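Gray bin for the playroom: scrub it, or give up?
Home > Storage and Tidying > Kids' Stuff

amparo_collado wrote:
Hello all! I've been sorting the playroom since the start of June and I'm down to one big gray open bin, the kind with sloping sides, which came to us from my sister full of bath toys and odds and ends. It's a good size and I'd love to keep it, but the inside is scratched and has a purplish mark on one side that I can't shift with dish soap. Would you keep going or let it retire to the garage?

Nalico40 wrote:
Oh, keep it! Baking soda and a little water, left on overnight, and then an old toothbrush. I did three of ours that way last summer (sitting on the back step with a coffee, very pleasant) and they came up nicely. The scratches will stay, but who minds scratches on a toy bin.

justinas_t wrote:
I'm going to disagree a bit, with affection. Scratched plastic holds on to grime, and if bath toys are going back in there damp I'd want something smoother. We switched to a Brostent tub and I wipe it out in a minute. Give the gray one to the garden tools.

Nalico40 wrote:
Justinas, you'd have us all buying new tubs every spring! Dry the toys first and it's fine.

hoshino_mom wrote:
And what's going to live in it? We've got a bin each for water play and baby toys, and it has saved so much digging.

amparo_collado wrote:
Good question, and I'm still making up my mind. Right now it's the two see-through cups, the white scoop and the ring toy, which my youngest won't be parted from.

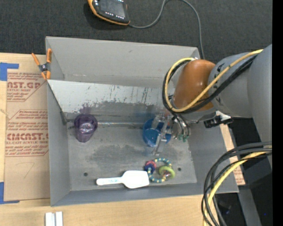 Cups at the back, scoop and ring toy at the front. The purple smudge is just above the purple cup.

hoshino_mom wrote:
Oh, that's not so bad! I'd keep it. There are two little holes in the floor near the front, so I wouldn't use it for sand or rice.

justinas_t wrote:
Fine, I'm outvoted, but look at that blotchy patch in the middle of the floor and try the baking soda there too. And I'd still move the ring toy in with the baby things.

amparo_collado wrote:
Toothbrush is out, baking soda is on. Thank you, all of you!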